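Budgeting for a robot that helps with the bedrooms: my tips so far

By Afonso Figueiredo

I've had a lot of messages since I mentioned I was pricing up a two-armed robot for the bedroom and laundry side of our guest house, and most of them boil down to "how much, and what did you forget?" Fair enough! I forgot loads. So I've put down everything I'd want to know if I were starting again, in no very strict order, with the money bits first and the cable ties and carpet bits further down.

Picking clothes up off a bed and putting them somewhere sensible is the job I was costing, so that's what most of this is based on. 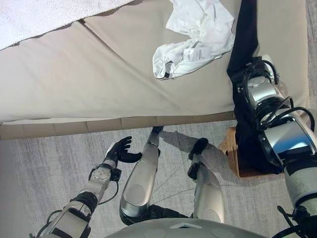
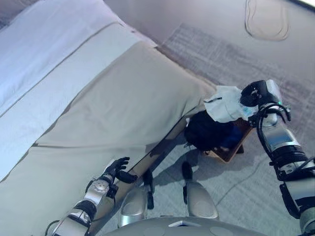
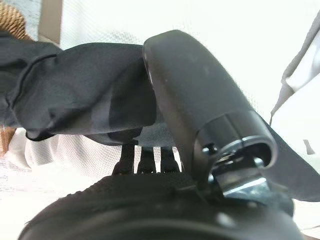
Cloth handling: a long black garment in the first, a crumpled white cloth in the second, and black fabric close up at the gripper in the third.

Write the job down before you look at a single price

I did this the wrong way round. I spent a whole evening on the Fastitz website comparing arms (reach, payload, all that) and got very excited about one that could lift a full suitcase. Then my wife asked what I wanted it to lift and I said "well, shirts". A shirt weighs next to nothing. What's hard about a shirt is that it flops, and has no particular shape, and you can't tell where the sleeve has got to.

So get a bit of paper and write the job as you'd explain it to a teenager. Mine said: go to the side of the bed, pick up whatever clothes are on it, put them in a box on the floor, leave the towels alone. Four lines, and it ruled out half the things I'd bookmarked. Leave out anything beginning with "and maybe it could also".

Spend on the hands before the arms

If there's one line of the budget I'd protect it's this one. Fabric is slippery, it bunches, it drapes over the edge of the bed and drags. A cheap gripper meant for boxes will either miss it or grab the duvet along with it. Ask the seller to show you their gripper working on:

thin white cotton on pale bedding
something long, like trousers
something black, because dark cloth shows very little in the way of folds and edges
a sock (trust me)

You may be offered different hands for each arm, a simple pinching one on one side and a fingered one on the other. I was suspicious and thought they were trying to shift old stock, but I've come round to it. For plenty of pick-up jobs one arm does the grabbing and the other mostly has to keep out of the way. Price up both ways and ask what it costs to change your mind later. Mine quoted £668 for a spare gripper with fitting, and I've put that in the budget from day one as if it were already spent. Fingertips wear. Things get dropped on them, or they get dropped on things.

Hire first if they'll let you

Fastitz do a three-month hire from their Merport branch and I'd say take it, even if it feels like money down the drain. Mine comes to £2,108 for the three months with delivery in. Before you faint, put it next to the purchase price and ask yourself how certain you are that it'll fit round your beds. I was very certain. I was also certain about the bread oven.

Read the hire terms for these, because they weren't on the front page of mine:

who pays for collection if you send it back early
whether software updates are in the price or "available"
what counts as wear and what counts as damage
whether any of the hire comes off the price if you buy

That last one is worth haggling over. They said no, I said I'd think about it, they said half. I'm not a good haggler so you may well do better.

Measure the room, properly, with the furniture in it

Do it on your knees with a tape. The gap between the bed and the wall is the number everybody measures, and then they forget about feet. A robot on legs needs somewhere to put both of them while it leans and reaches over the mattress, and the base of the bed may come right down to the floor and give it no toe room at all. Ours do. So I take the gap, knock off the depth of the skirting board, and then stand in it myself with my arms out. If I feel squashed, it goes on the "move the bed" list.

Write down mattress heights too. We've got two sorts of bed and I'd have sworn they were level until I put the tape on them.

Look at the floor while you're down there. Fitted carpet is usually fine from what I've been told, but a deep pile or a loose rug is something to mention to the seller early on. I rolled up our rugs and put them in the loft, cost nothing, looks better if I'm truthful.

Cables, and why I've got a line for boring bits

The boring bits line covers cable ties, spare sleeves, a decent extension lead, felt pads, a small torch and a roll of bright tape. It's a small amount but it gets used more than any other part of the budget.

Cables on the outside of an arm want a bit of slack for the joints to move, and slack makes loops, and loops find drawer handles. Walk round the room at wrist height (yours, then the machine's) and look for anything that a loop could hook on. Wardrobe keys are the worst! I took all of ours out and they now live in a jam jar.

Don't go mad with the cable ties, mind. I'd have pulled everything tight and neat, and the chap from Aguirre, who do the servicing round here, told me to leave well alone and get the slack set by someone who knows the joint limits. Put an hour of that person's time in your plan.

Where do the clothes go?

You'd be surprised how far a box can throw a budget out. I started with tall lidded hampers since that's what we had, and a tall hamper means lifting the cloth up, over and in. Something low and open on the floor beside the bed is a lot kinder. A shallow wooden tray does nicely. So does a wicker basket, though do run your hand round the inside first, as one rough end will snag a knitted jumper and you'll be there with the nail scissors.

My tips for whatever you choose:

Buy the same one for every room. Mixed sizes will cost you setting-up time in each.
Go wider than you think. Trousers don't fold themselves on the way down and a leg will hang over the side.
Mark its place on the carpet with tape for the first few weeks.
Pick a colour that stands out from the floor and from the bedding.

Bedding and light

If you're replacing linen anyway, hold off until you've had a trial. White clothes on a pale bed are hard enough for me to spot without my glasses. I'm not suggesting you dye everything orange, but a plain darker throw across the bed is cheap and you can whip it off afterwards.

For light, sort the windows first. Strong sun through a gap in the curtains puts a glaring patch on things and deep shadows beside it. I priced new lamps for every room, then tried voile curtains in one, and the voile won on cost by miles.

Your own time is a cost, so write it down

I left this off completely in my first go. Somebody has to clear the room, check the box, be there in case, and show it what you mean, over and over. I'd block out a morning a week to begin with and not book anything else into it. If you pay staff, talk to them before you order anything. Ours had better ideas about the order of the work than I did, and one of them pointed out that the pillows should come off first, which had never crossed my mind in all these years of making beds.

Two makers, one spreadsheet

The other quote I got was for the Skarnance, and on paper it was a fair bit cheaper. I nearly signed. Then I put both quotes in the same columns (machine, hands, spares, delivery, training, service, insurance, boring bits) and there were three blanks on the cheaper one. Blank doesn't mean free. I rang up and asked, and once those were filled in the two were close enough that I could choose on which people I liked dealing with.

So make the columns first and send them to the seller to fill in. If they won't, that's useful to know as well.

Questions worth asking on the phone

How long do I wait for a spare hand, in working days?
Can I stop it from either side of the bed without leaning across?
Who comes out, and where do they come from?
Can I see it do my job, with my clothes, on a bed like mine?
What's the first thing people break?

The answer I got to that last one was "the carpet trim", which I hadn't budgeted for, so there's now a line for that too.

I'm going to do a separate page on insurance when I've had the renewal through in April. If you've had a quote for something similar, send me the columns and I'll add them to mine, with your name off if you prefer.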